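February, 4:30 pm. Bin contents, round whatever.

Halina Stępień asked why the gray bin needs its own page. It needs one because things go into it and stay until they qualify as heritage. The bare metal floor is past polishing. I tried the paste from Joron on one corner and got a shinier kind of streak.

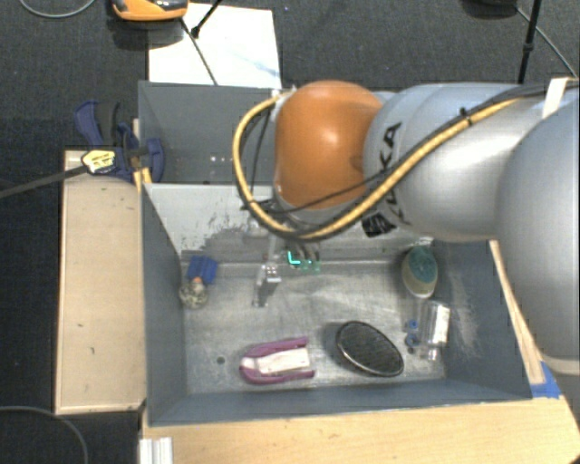 The purple U stays in the assortment. Clémence wants the blue ridged piece with the round end retired, on grounds of ugliness - overruled, it weighs 138 g on the bench scale and I like having one awkward item.

Side walls: touch up the paint where it's scratched, or leave it. Leaning toward leave it. The Nivport tin is 2 years old and has a skin on it.

To do: relabel shelf 28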